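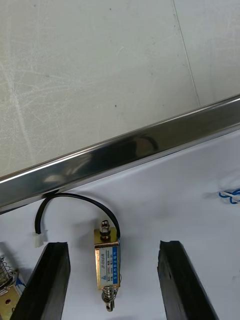
Betlow Fruit Farm open day, 4th June

We got to Betlow just after ten and the lower car park was already full, so we were sent up to the field by the packing shed. Entry was £2 for adults and nothing for children. The farm grows apples, strawberries and a few rows of pumpkins on the flat ground near the road.

Lensa Negussie took our group round the orchard. There are 2,546 apple trees, of which 839 were put in last November to replace an old block that had canker. The young trees are staked and very close together. She showed us how the fruit is thinned by hand at this time of year, leaving one or two apples to a cluster, and let the children have a go on the end row.

The main eating apple is one called Skallum, which won't be ready until late September. They also press a juice from it under the name Fasta. We tried a cup from last year's crop and it was sharper than I expected. My wife preferred the pear.

Strawberry picking was open in the far tunnels. It was warm in there and we stuck it for half an hour. The pumpkins had only just been planted out, so there was nothing to see yet but small plants under fleece.

Lunch was from the McKinnon van by the gate. The queue was long and they had run out of rolls by one o'clock. Take sandwiches if you have small children.

The number 31 bus stops at the end of the lane. Picking weekends for apples and pumpkins will be put up on the board at the farm shop.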